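Soft Stuff Gallery: Checks and Flowers

Folding season is back, and December means plush! We gave the checkered one a page of its own – it looks so good on the botanical print.

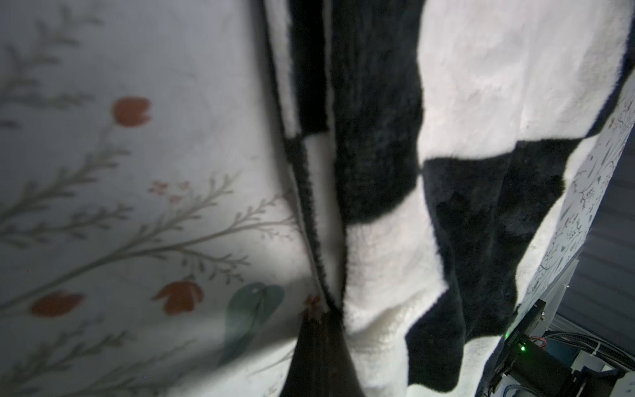 Fuzzy fabric is a joy to fold and a terror to line up, and Gwawr Gethin could talk corners with you all afternoon. Big squares help a lot, and so does a little patience. 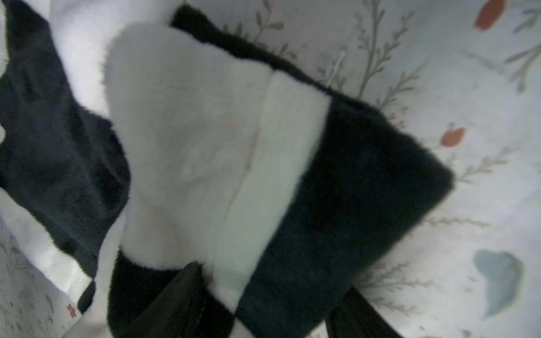

Black and white plush on leafy sprigs.

Shahnaz Debnath and I both love the big black and cream squares in the last one. 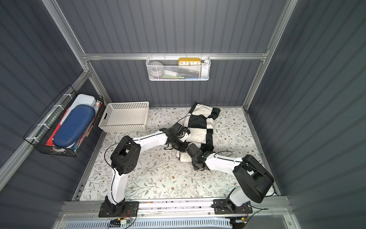

Furnevlow | Textiles Team

White basket on the left, checkered cloth mid-fold. More folds soon!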